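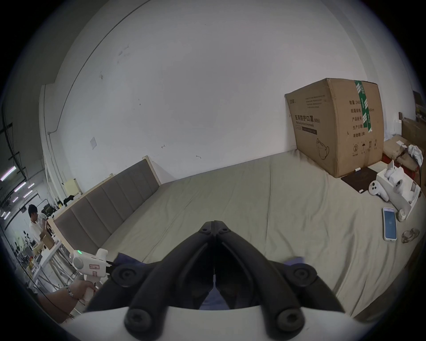

Is a landlord permitted to charge for a replacement mattress after a two-year tenancy?

Posted by Carolina Rocha
Category: Furnished rentals – Deposits and deductions

I would be grateful for guidance on the following matter. I rented a furnished one-bedroom apartment in the Loureiro building and moved out at the end of April. The lease named the bed, the headboard and the mattress as the property of the landlord. I paid a security deposit of $2,000 when I signed.

The management office has now sent me a statement of deductions. It lists $387 for "mattress replacement" and a further charge for "wall preparation and paint, bedroom." No receipt was enclosed for either item. The inspection form says only "mattress worn, wall marked." I used a fitted sheet at all times and there was no tear or burn on the mattress when I left. The wall had some scuffs on it, and I had taped a few notes to it.

My lease says that the tenant must return all furnishings "in the condition received, ordinary wear excepted." I do not have a signed move-in inventory. The office says one was completed, but it has not supplied a copy.

May the landlord charge the full price of a new mattress in these circumstances? If I wish to dispute the charge, what should the letter contain, and to whom should it be sent?

Imke Seidel
Community contributor, housing section

The rules on security deposits are set by state law, and in some places by city ordinance as well, so the reply below is general. You should check the statute for your own state before you send anything.

The phrase "ordinary wear excepted" is the center of the matter. A mattress softens and flattens with use, and a landlord who rents a furnished unit is normally expected to bear that cost. Damage is treated differently. Stains that cannot be removed, cuts, burns, broken springs caused by misuse and infestations traced to the tenant are the items most often upheld as deductions. The words "mattress worn" on the inspection form describe wear, and you may quote them back to the office.

Even where damage is shown, many courts will not allow the landlord to recover the price of a new item in place of an old one. The usual approach is to take the age of the item and its expected life and allow only the value that remained. You should therefore ask when the mattress was purchased. If it was already several years old when you moved in, very little of the $387 may be recoverable.

The same reasoning applies to paint. Light scuffs and small marks are commonly treated as wear. Large holes, unapproved colors and heavy staining are commonly treated as damage. Tape falls somewhere in between, and the result tends to depend on whether it pulled the paint away when it was removed.

Your letter should include:

The address of the unit, the dates of the lease and the amount of the deposit.
Each deduction you dispute, with the wording used in the statement.
The lease clause on ordinary wear, quoted exactly.
A request for receipts, the purchase date of the mattress and the signed move-in inventory.
A date by which you expect a reply, and the address to which payment should be mailed.

Send it by certified mail to the party named as landlord in the lease, with a copy to the management office. Those are sometimes two different companies. Keep the mailing receipt with your copy of the letter.

If the office does not respond, small claims court is the ordinary next step. Several states allow a tenant to recover more than the amount withheld when a landlord has kept a deposit in bad faith, and a number of them set a strict deadline for the itemized statement. Compare the date on your statement with that deadline – a late statement can defeat the deductions altogether.

Rui Amaral
Member

I had the same charge from a different building. I wrote one letter and they dropped it. Ask for the receipt first.

Aníbal Garcia
Member

I agree with the reply from Ms. Seidel and would add one point regarding the inventory. Where no signed inventory exists, the landlord may have difficulty proving the condition of the furniture at the start of the lease. Do not sign or backdate an inventory now, even if the office describes it as a formality.

Please also check whether you cashed a partial refund check marked "payment in full." In some states this can affect your claim to the balance. If you have not yet deposited it, speak with a tenant legal aid office first. Most will review a short question of this kind at no charge.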